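News > Press Releases > Product Safety

Navitz Pauses Bedroom Tidying on Its Home Helper Robots After Grip Fault, and Explains What Comes Next

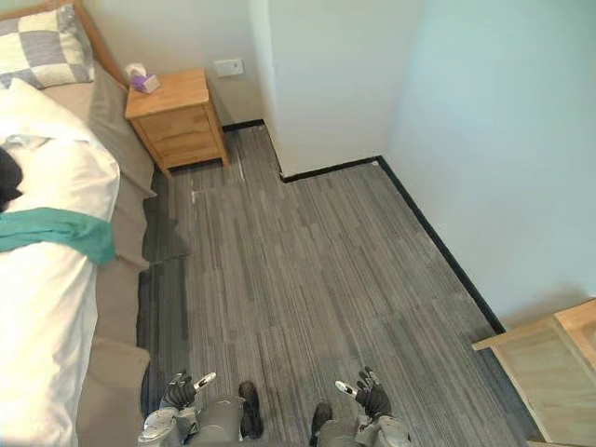

Vesna Janevski

HORTHORPE, August 5, 2024 — Navitz is asking every household and care home taking part in its home helper program to keep their robots out of bedrooms for the time being, while we fix a fault that can leave a hand closed when it has been told to open. Nobody has been hurt, and we are very thankful for that, but we would much sooner write to everyone now, with what we know so far, than wait until every last bit of the paperwork is finished.

The fault came up in June at our practice apartment in Horthorpe, where our humanoid robots learn the sort of jobs people have asked us for again and again: straightening a duvet, picking up a towel, bringing over a box of tissues from the nightstand. One of the robots was working beside the bed and had taken hold of the edge of the duvet. When it was told to let go, the left hand stayed shut. The robot then began its normal step back from the bed, as it is supposed to do after letting go, and pulled the duvet along with it until the operator pressed the stop button. The robot kept its balance and the bedding was fine, apart from needing to be made all over again.

It would have been easy to call that a one-time hiccup, and we did wonder. So our test team, led by Mpho Van der Merwe, set up the same job and ran it 500 times with different covers, pillows and towels. The hand failed to open on command 47 times. Nearly all of those happened with thick, soft bedding, and hardly any with thin cloth or anything with a firm shape, such as a box.

"I have made a lot of beds this summer, and so have the robots," said Van der Merwe. "What we found is that when a finger sinks into something puffy, the sensor in the fingertip can go on reporting pressure after the motor has started to open. The controller takes that to mean there is something it shouldn't drop, so it closes again. And the walking software was never told that the hand was still holding on, so off it went. That second part bothers me more than the first, to be frank, and it's the part we went after right away."

Two changes are on the way. The first is a software update, which our engineers have been calling Pornlow after the street where most of it was written. With Pornlow installed, a robot may not take a step until both hands have confirmed that they are open, and if a hand can't confirm within a short time the robot stands still, plays a tone and waits for a person. The second is a new fingertip sensor, made for us by our parts partner Kashindye, which will be fitted by a Navitz technician during a home visit at no cost to the customer.

There are 78 robots in the program at present, and all of them are covered by this notice. Until your robot has had both the update and the new sensors, we ask you to please do the following:

Turn off "Bedroom" in the room list on your tablet. Kitchen, hallway and laundry jobs may go on as usual, so long as the robot is not asked to handle blankets, duvets, quilts or heavy coats.

Do not let the robot handle any covers while someone is in bed or sitting on the bed, even with a second person standing by.

If a hand stays closed on something, press the red stop button and wait for the arms to go slack before you free the cloth. Please don't tug against a hand that is still powered.

Call us afterward, even if it seemed like nothing much. Those small reports are a big help to the team.

Jacobus Mtshali, who heads the home helper program, has been phoning customers himself over the past several days — a job he expected to take a morning and which has taken a good deal longer, as people have been kind enough to chat. "Several of our families use the robot because bending over a bed is hard on them, and I know we are taking away the very thing they liked best," Mtshali said. "I'm sorry about that. We will send a person to help with bed making, once a week, to any household that asks, until the robot can go back to it."

Bedroom work will not be switched on again until the updated hands have gone through 200 runs in a row with thick bedding and no missed release. The result will be posted on our safety page whether it is good or bad, together with the test notes. Busisiwe Masilela of our customer care team will be writing to each household with a visit time, and care homes will be scheduled first.

Customers with questions may use the Help button on the tablet or reply to any program email, and a member of Busisiwe's team will call back. Reporters who would like to see the practice apartment and watch the release tests are welcome, and may arrange a visit through Mandla Gumede in the Navitz press office.

About Navitz

Navitz builds and supports helper robots for homes and small care homes. The company's workshop and practice apartment are in Horthorpe.

Shares 47 | Comments 0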